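Search notebook

Line 2 changeover, cont. from last page

Morning count off the Skerkis cell: 494 cartons through before first stop. Stop was a label flag, not a jam. Cleared it at the panel, no ladder needed.

What changed since the arm went in – packers used to do pick, turn, check, place. Now the arm does pick and place and the people do the turn problems and the checks. Sounds like less work. Feet say yes, eyes say no. Two of the packers told me they go home with a headache from watching the screen. Have asked for the screen to be lowered and the brightness taken down. Also a stool. Why was there never a stool.

Shift target still written as 3,000 on the whiteboard. That number is from the Ullico quote, not from us. Wipe it or write under it what we really run. People see it when they clock in and it puts them in a mood before they've touched anything.

Job cards: old card says "packer, line 2". New card says "cell attendant" and nobody has been given the pay grade that goes with it. Brought it up at the 2:30 huddle, was told it's with Imrie. It was with Imrie in February too.

Training – short. The attendants can restart and home the arm, can't re-teach a pick point. So every time a carton size changes they stand and wait for me or for the evening tech. Dumb. Want at least two per shift able to re-teach. It's a half day to learn if the Kadgate sheets get rewritten in normal words. I will rewrite them. (wrote this last month as well)

Grip pressure: backed off one step for the film wrapped cartons. Wrap is slick and the shine bothers the vision check, so the barcode read retries. Tried tilting the lamp. Better on the left lane, no differnce on the right.

Manual bench stays. Manager wanted the floor space for pallets. The older hands do odd sizes and rework there quicker than I can set up the cell, and it's the one spot on the line where two people can talk while they work. Put that in the request in those words. 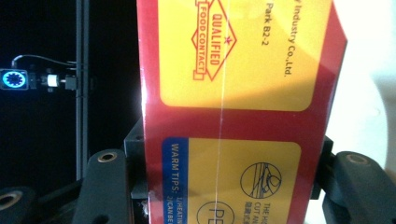
Kadgate, February

Food contact cartons, the red and yellow ones. Upright between the fingers is the hold we want kept for these. Glare off the shrink wrap is the thing to watch, and the film seam up the middle of the face. Printing on the panel goes sideways in this hold, so anyone doing the eye check has to tip their head – check station monitor should be rotated to suit, not the neck.

Rework bin at end of shift: 123, mostly torn film. Attendants say the tears come in with the pallet. I beleive them but need a tally at goods-in to show it. Asked for one.

Next: run of 800 on the new grip setting, left lane only. Stool. Whiteboard. Chase the pay grade again.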